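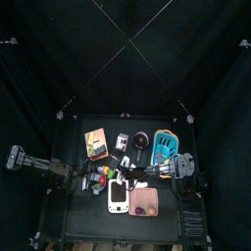 Speaker notes – Wornitz castle talk, 45 minutes plus questions

Start with the climb. Ask who has been up already, and whether they took the steps or the lane. There are 288 steps from the mill bridge and I love every one of them, but do mention the lane (gentler, shady until 11 am, comes out by the north gate).

**Slide 2 – the hill**

Wornitz sits where the Tenda bends back on itself. Trace the bend with the pointer, slowly, so that people at the back can see why anyone holding this rock could watch boats coming from both directions. Tolls first, then walls. The earliest tower was timber and we only know it from the post holes under the present kitchen.

**Slide 3 – the two gates**

My favourite bit, so keep an eye on the clock! The south gate is the one on all the postcards. The north gate is older, lower and far better: run your hand along the left side as you go in and you can feel the grooves where the bar slid across. Tell the story of the carter's toll – one cheese in every dozen, and a long quarrel over what counted as a small cheese.

**Slide 4 – fire and rebuilding**

- Fire began in the bakehouse and took the roof of the great hall
- Family moved down to the town house at Clandum and stayed there for 2 generations
- Locals helped themselves to the stone. Look for dressed blocks in the garden walls along the river, some with masons' marks still sharp

Pause here. Somebody usually has one of these walls at home and wants to say so. Let them.

**Slide 5 – the great hall today**

New roof, old walls. The change in colour halfway up is the line of the fire. The painted ceiling came from a chapel in Soylu and was cut down to fit, so the saints along the east side have lost their feet. Go in late afternoon if you can – the sun comes through the west windows and the gold picks up beautifully.

**Slide 6 – the library**

2998 books in the old catalogue, mostly farming and law, plus a wonderful shelf on bees. Read out the honey cake recipe if we're on time. Skip if past 40 minutes.

**Slide 7 – planning a visit**

- Hall and both gates: open all year
- Library: guided visits only, book at the gatehouse
- Ramparts: closed in high wind. The view down to Clandum is worth waiting for
- Café does a very good plum dumpling

Finish on the view from the west rampart and leave it up during questions. Likely ones: is there a ghost (a dog, supposedly), can you park at the top (no, except with a badge), does the ferry still run (May to September, last boat back at 6 pm).

Bring spare handouts and the river map. Check the pointer battery.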